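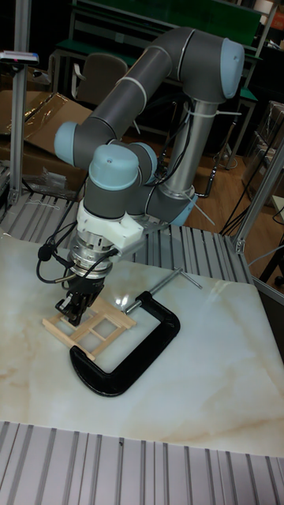
Chapter 4
Picking a Gripper Without Fooling Yourself

I bought my first gripper because of a video. It picked up an egg, then a wine glass, then a bolt, and I had the purchase order typed before the video finished. What I had on my own bench was thin wood, clamps, and a lot of flat parts lying on a hard table, and that gripper was terrible at all of it. We kept it in a drawer for years and I still get teased about it.

So this chapter is about testing, and mostly about testing grippers, although you'll find cameras and controllers creeping in toward the end (they always do). In Chapter 3 you mounted a tool, set its weight and center of mass in the controller, and zeroed the force sensor. I'm going to assume all that went fine. If your readings still drift when the arm is standing still, go back and fix it before you read on, or every number you collect in this chapter will be junk.

Let's begin with a part that looks easy: a flat square lattice glued up from popsicle sticks, sitting on a tabletop. It weighs next to nothing. A child could pick it up! But think about what two fingers pointing straight down have to do. The sticks are thin, so there's very little edge to grab, and the fingertips have to get low enough to reach it without pushing into the table. Squeeze too hard and a glue joint pops. Squeeze too lightly and the whole thing swings around the grip like a gate as soon as the arm moves. I've used popsicle-stick lattices in my classes ever since Carter Gill, who taught the lab section with me, brought in a shoebox of them, and they have humbled some very expensive hardware.

A C-clamp makes a good partner for the lattice. It's heavy for its size, it's curved, and its weight sits off to one side of wherever you'd like to hold it. Grab it by the screw and it wants to roll. Grab the body and the T-handle can swing into something. A gripper that handles both of these parts with the same fingers and no fiddling in between is worth your attention.

Now for the comparison we'll work through. I ran two parallel grippers, the Olta and the Bouvier, on the same arm with the same wrist sensor and the same Mostov controller. The plan was 3000 grasps, split evenly between them, and I stopped the first time at 885 when I noticed I'd been setting the lattice down a little more carefully for the gripper I liked better. I really had! All of it went in the trash and I started over with placement marks taped to the table. Please learn from my lost week in April.

You'll see the Bouvier's full results in Section 4.3, including the 219 grasps I logged as "held, but moved." That column turned out to be the most useful one in the whole table. Plenty of people score a grasp as a yes or a no, and a part that has slipped sideways in the fingers counts as a yes right up until you try to put it into a slot.

A word about the cables before you start. Tie them down, then run the wrist through its full turn by hand-guiding it, slowly, and watch the loop near the sensor. A cable that pulls tight at one end of the travel will show up in your force readings, and you'll spend an afternoon blaming the gripper. I like to leave a generous loop and check it again after the first dozen grasps.

Shiny tabletops deserve a mention too. If you're using a camera to find the part, a bright spot of glare next to a metal clamp can throw off the edge finder. We'll swap in the Skitine camera in Section 4.5 and look at how much the lighting matters compared with the lens.

Before you turn to Section 4.1, write down the parts your gripper will have to handle on an ordinary working day, and put the most annoying one at the top. Keep the list next to the arm. You'll need it for the first exercise.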